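# 手把手教机器人捡垃圾

你学会系鞋带的时候,身边多半有一个人。他可能坐在你旁边,慢慢系一遍给你看,也可能握着你的手,带着你的手指绕圈、穿洞、拉紧。过了一阵子,你自己就会了。

机器人也可以这样学。人先做,机器人把过程记下来,再从许多次记录里学出做法。这种办法叫“示范学习”,做给机器人看的那一遍就叫“示范”。

这篇文章讲的是一件小事:怎样教一台有两条手臂的机器人,把卧室地毯上的零食袋捡起来,放进垃圾桶。这台机器人叫 Vimis,它在 Cotmont 的一间练习室里上课,教它的是 Veltelska 实验室的人。

## 捡垃圾难在哪里

你看见地上有个零食袋,弯腰,伸手,捡起来,扔掉。整件事只要几秒钟,你可能还一边想着晚饭吃什么。

机器人要做同样的事,得先解决一串问题。

第一个问题是“看”。机器人用摄像头看东西。摄像头给它的是一张张照片,每张照片由很多很多带颜色的小点组成。哪些小点是地毯,哪些是袋子,哪些是沙发的影子,照片自己不会说。机器人的程序要从这些小点里找出袋子在哪儿。

第二个问题是“够”。人的胳膊有肩膀、手肘和手腕,机器人的手臂也有好几处可以转动的地方,叫“关节”。想让手伸到袋子上方,每个关节都要转到合适的角度。有一个关节转错了,手就会偏到一边去,还可能碰到床或者桶。

第三个问题是“抓”。零食袋是软的,揉皱以后,每一只的样子都不一样。有的鼓起来一个角,有的扁扁地贴在地毯上。从鼓起来的地方夹,很容易夹住。从扁的地方夹,夹子可能滑过去,什么也没夹到。

第四个问题是“放”。夹住袋子以后,手要移到桶口上面再松开。松早了,袋子会掉在桶外面。袋子要是挂在夹子上,松开了也不往下掉,还得轻轻晃一下。

## 为什么不直接写出每一步

工厂里有很多机器人是靠写好的步骤干活的。程序里写着:手臂转到这里,往下走这么多,夹紧,抬起来,转到那里,松开。汽车厂里给车身焊接的机器人就常常这样工作。车身每次都停在同一个位置,步骤写好以后可以用很久。

卧室和工厂不一样。今天袋子在床边,明天在沙发前面。今天是一只闪亮的袋子,明天是一团纸。垃圾桶也会被人挪来挪去。要是把每一种情况都写成步骤,程序员写到头发白了也写不完。

所以教 Vimis 的人换了一个办法:自己操纵它的手臂,把活儿干一遍,让它记住,然后再干一遍,再记住。

## 两种带手的办法

让机器人的手臂动起来,常见的办法有两种。

### 办法一:握着它的手臂走

有的机器人手臂可以切换到“放松”状态。这时候,电机只出一点点力,刚好托住手臂自己的重量,人轻轻一推它就走。老师握住它的手腕,把它带到袋子上面,按一下按钮让夹子合上,再带到桶口。关节里的传感器会记下每个角度。

这跟大人握着你的手写字很像。好处是简单,老师能感觉到手臂走得顺不顺。麻烦的地方也有:老师的身体和手会出现在摄像头前面,挡住一部分画面。以后机器人单独干活时,眼前并没有老师的手,它学到的画面就和真正干活时的画面对不上了。如果要同时带两条手臂,一位老师还会忙不过来。

### 办法二:遥控

遥控的时候,老师不碰机器人,手里拿着另外一套东西。

有一种遥控装置是一对小手臂,形状和机器人的手臂差不多,也有同样多的关节。老师动小手臂,机器人的大手臂就跟着动。老师把小手臂往左摆,大手臂也往左摆;老师捏一下手里的扳机,夹子就合拢。带头动的那一套叫“主臂”,跟着动的那一套叫“从臂”。

另一种装置是两个手柄,跟玩体感游戏用的差不多。手柄知道自己在空中的位置和朝向,电脑根据手柄的位置,算出机器人的每个关节该转多少。

老师怎么看清楚呢?有时候老师就站在不远的地方直接看。有时候老师看屏幕,或者戴上一副像大护目镜一样的眼镜,里面显示的是机器人摄像头拍到的画面。这样一来,老师看到的和机器人看到的是一样的。如果沙发挡住了袋子,老师也看不见,就得想办法从机器人的角度去找。

教 Vimis 用的是遥控。

## 上课的时候

老师让机器人站好,把垃圾桶摆在床边,再往地毯上放几样垃圾:零食袋、纸袋,有时候还有别的。然后开始录。

老师先让一只手靠近袋子。手不能从很高的地方一下子砸下去,地毯下面是硬的地板,夹子会撞坏。快到的时候要放慢,对准袋子上鼓起来的地方,再往下一点,合拢。

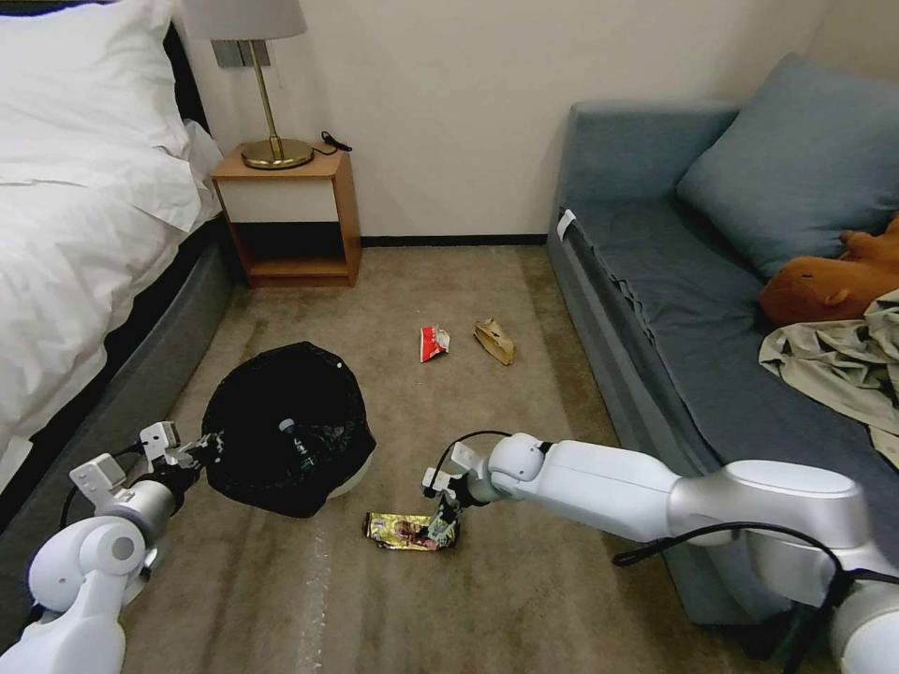
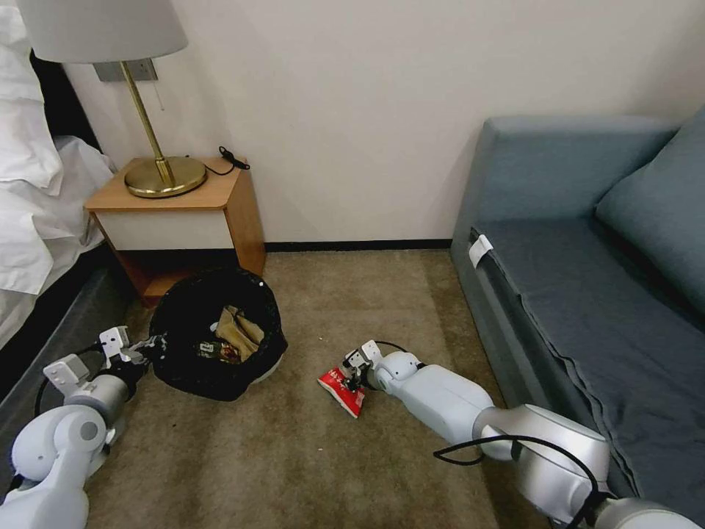

*机器人的右手夹着一只零食包装袋,旁边是套着黑色垃圾袋的垃圾桶。*

夹住以后,老师把手抬高,让袋子离开地毯,再慢慢移向桶口。袋子到了桶的正上方,夹子打开。袋子落进去,这一只就算捡完了。接着去捡下一只。

地上的垃圾都进了桶,老师停止录制,这就是一次完整的示范。老师看一眼录像,确认没有问题,把垃圾从桶里拿出来,换个位置摆好,再录下一次。

你可能会问,刚刚扔进去又拿出来,不是白干了吗?老师要的是“怎么捡”的记录。地板干净不干净,在练习室里没那么要紧。

## 两只手怎么分工

人做事的时候,两只手常常各忙各的。你拧瓶盖时,一只手扶着瓶子,一只手拧。你自己可能都没留意过。

机器人的两条手臂也要学会分工。捡袋子的时候,一只手去夹,另一只手可以停在桶边等着。袋子如果在桶的另一侧,换另一只手去捡就方便得多。桶要是歪了,空着的那只手还能帮忙扶一下。

老师最怕两只手打架。两条手臂都伸向同一个地方,胳膊就会碰在一起。电脑里有一道保护程序,发现两条手臂离得太近就会让它们停下来。不过,最好还是从一开始就别让它们挤到一块儿去。所以示范的时候,老师会让暂时没事做的那只手安安静静地待着。

## 记下来的是什么

一次示范录完,电脑里存下了几样东西。

- **画面。** 机器人头部的摄像头看到了什么,手腕上如果也装了摄像头,就一起存下来。
- **关节的角度。** 每一个关节在每一刻转到了哪里。
- **夹子开了多大。** 完全张开、半开,还是夹紧了。
- **老师的命令。** 老师的手要机器人往哪儿去。
- **一句话。** 比如“把地上的垃圾放进垃圾桶”。这句话告诉机器人,这一整段动作是在做什么。

手臂的数据每秒钟要记 40 次。你可以数一秒试试看:说完“一秒”两个字的工夫,电脑就记了 40 行数字。记得这么密,动作才连得起来。如果一秒只记一次,就像看一部动画片,每隔一秒才换一张图,你根本看不出手是怎么过去的。

还有一件事必须做好,那就是对时间。画面和角度要对得上。假如画面慢了半秒,电脑里就会出现一种奇怪的情况:角度说夹子已经合上了,画面里夹子还张着。机器人照着这样的记录学,就会学糊涂。

## 一遍不够,要很多遍

你看别人系一次鞋带就能试着系,机器人一般做不到。它需要很多次示范,而且这些示范不能都一样。

Veltelska 的人给这门课起了个名字,叫 Tan 课。Tan 课一共录了 903 次示范。录的时候,老师故意让情况变来变去。

袋子放的地方要变:靠近床,靠近沙发,房间中间,桶后面。

袋子的样子要变:大的,小的,揉得紧的,几乎摊平的。

光线要变:白天拉开窗帘录,傍晚打开台灯再录。台灯的光是黄的,会让地毯的颜色看起来不太一样,亮闪闪的包装也会反光。

床上的东西也要变。被子有时铺平,有时堆在一边。被子和捡垃圾没有关系,可机器人一开始不知道这一点。如果每次录的时候被子都一模一样,它可能会以为,要看见铺平的被子才能开始捡。变化多了,它才会慢慢明白,被子怎么放都行,要找的是地上的垃圾。

## 老师也会出错

教 Vimis 的老师里有一位叫迪维娜·马尔克斯(Divina Marquez)。她刚开始学遥控的时候,夹一只袋子要试好几次。

“我在家里捡东西从来不用想,”她说,“到了这里,我得想手腕朝哪边。手腕差一点点,夹子就从袋子上滑过去了。”

遥控时,老师的手摸不到袋子。你闭着眼睛也能知道手里有没有捏着东西,因为手指上有感觉。老师手里捏的是扳机,袋子在机器人那一头。夹住了没有,只能靠眼睛看:手抬起来,袋子跟着起来了,那就是夹住了。

新来的老师要先练习,练熟了才开始正式录。练习时先夹大块的海绵,再夹纸团,然后才轮到软软的零食袋。

录得太久也不行。人累了,手会抖,动作会变得拖拖拉拉,机器人就会把抖动和拖拉也一起学进去。所以老师们轮流来,一个人录一阵子,就换另一个人。

## 哪些示范要留下

录好的示范不会全部拿来用,要有人一段一段地看。

有的示范一开头就有毛病,例如摄像头的线松了,有一截没有画面。这种删掉。

有的示范里,老师走神了,手臂在空中停了很久。机器人看了会以为,捡垃圾之前应该先发一会儿呆。这种可以剪掉停住的那一段,剪不好就删掉。

有的示范里,袋子掉在桶外面,老师又去捡了一次,第二次放进去了。这种要留着,而且很宝贵。机器人自己干活的时候也会把袋子弄掉,它需要见过“掉了以后怎么办”。如果它看过的每一次示范都顺顺利利,有一天袋子真的掉了,它可能会空着夹子继续移向桶口,认认真真地松开一个什么也没有的夹子。

Tan 课挑完以后,留下了将近 660 次示范。

## 机器人怎么从记录里学

现在电脑里有了一大堆画面和数字,接下来轮到“训练”。

训练的时候,电脑会拿出示范里某一刻的画面,让机器人的程序猜:接下来手臂应该怎么动?程序猜一个答案,电脑拿它和老师当时的动作比一比。差得远,就把程序里面的数字调一调。然后换一个画面,再猜,再比,再调。

这种程序叫“神经网络”。它里面有非常多可以调的数字。刚开始它完全是瞎猜,让手臂往天花板上伸都有可能。猜的次数多了,它的答案就离老师的动作越来越近。

猜和比都在电脑里进行,真正的手臂这时候一动不动。电脑日夜不停地算,Tan 课的训练用了 4 天。

训练好的程序并没有把某一次示范背下来照着放。如果只是照着放,袋子换个地方就捡不到了。它学到的是看见什么样的画面,就该做什么样的动作。袋子偏左,手就往左去一点。袋子已经夹在手里,就该往桶那边走了。

你可以想想学骑自行车。你没有记住“第一秒向左,第二秒向右”。你学会的是车子往哪边歪,就往哪边调整。

## 自己试一试

训练结束,老师把遥控装置放到一边,让 Vimis 自己来。这叫“测试”。

测试的规矩很严格。机器人的手臂能伸到的范围里,不许有人。旁边有一位老师拿着红色的停止按钮,看到手臂要往不对的地方去,马上按下去。按下以后手臂就停住了。

头一轮测试,Vimis 常常能找到袋子,手也能伸过去,毛病多半出在夹的那一下。它有时候夹得太高,离袋子还差一点就合上了。老师们回头去看示范录像,发现摊平的袋子录得太少。于是他们又专门补录了一些摊平的袋子,重新训练,再来测试。

还有一次,它想把沙发上垂下来的一角布也捡起来扔掉。布的边上有一小块皱褶,看上去和揉皱的袋子有点像。老师按了停止按钮。后来的示范里就多放了一些“不是垃圾的东西”,比如袜子和布玩具,老师在旁边只捡垃圾,不碰它们。

测试、找毛病、补示范、再训练。教机器人的大部分日子就是这样过的。

## 你可能想问

**机器人会不会学完这个,就什么都会了?**

不会。会捡零食袋的机器人,不一定会叠衣服。叠衣服要另外示范。不过有些本事是通用的,像怎样把手稳稳地伸到一样东西旁边。学过捡袋子再学捡袜子,需要的示范可能会少一些。

**它捡垃圾比人快吗?**

现在多半比人慢。你几秒钟就能捡完,机器人可能要慢慢来。先做对,再做快。

**为什么不给它装五根手指?**

有五根手指的机器人手是有的,能做的动作更多,可是也更难遥控,零件多,坏起来也麻烦。两根手指的夹子像一把镊子,夹袋子、夹纸团都够用。

**老师可以不在同一个房间里吗?**

可以。信号通过网络传过去,老师可以在隔壁,也可以在很远的地方。只是距离远了,画面可能会晚一点点才到,老师动手以后,要等一下才看见手臂动,操纵起来就要更慢更小心。

**机器人知道垃圾是什么吗?**

它知道的和你知道的不太一样。你知道零食吃完了,袋子没用了,所以要扔。机器人看见的是一种形状和颜色,示范里碰到这样的东西,总是夹起来放进桶里。要是地上有一包还没拆开的零食,它很可能也会扔掉。怎样让机器人分清这两种情况,研究的人还在想办法。

## 在家玩:当一回遥控老师

这个游戏要两个人玩,一个当“老师”,一个当“机器人”。

需要准备:

- 一个空的垃圾桶或者纸盒
- 几张揉成团的废纸
- 一把厨房用的食物夹(先问问大人可不可以用)
- 一条围巾,用来蒙眼睛

玩法:

1. 把纸团撒在地上,纸盒放在一边。把地上会绊脚的东西先收走。
2. “机器人”跪坐在地上,蒙好眼睛,手里拿着食物夹。
3. “老师”站在旁边,只能用嘴说。可以说“往左”“往右”“往前”“往后”“往下”“往上”“夹”“松开”。
4. “机器人”听到什么做什么,没听到就不动。
5. 把一个纸团放进纸盒,就交换角色。

玩的时候,“老师”很快会发现,光说“往左”不够用,还得说往左多少。面对面站着的话,两个人的左边还是相反的。

再玩一轮,这次换个办法:“老师”轻轻握住“机器人”的手腕,带着他去夹。比一比,哪一种更快?哪一种更容易夹空?

最后可以试着让“机器人”摘掉围巾,自己把剩下的纸团都夹进盒子里,再把食物夹洗干净,放回厨房。

## 几个词的意思

**示范**:人操纵机器人把一件事做一遍,同时录下来。

**遥控**:不碰机器人,用另一套装置指挥它动。

**关节**:手臂上可以转动的地方。

**夹爪**:机器人手臂末端用来夹东西的部分,也就是文章里说的夹子。

**主臂和从臂**:老师手里带头动的是主臂,跟着动的是从臂。

**传感器**:能测量东西的小零件,有的测角度,有的测力气,有的测远近。

**训练**:让程序反复猜动作、比答案、调数字。

**测试**:让机器人自己做一遍,看看学得怎么样。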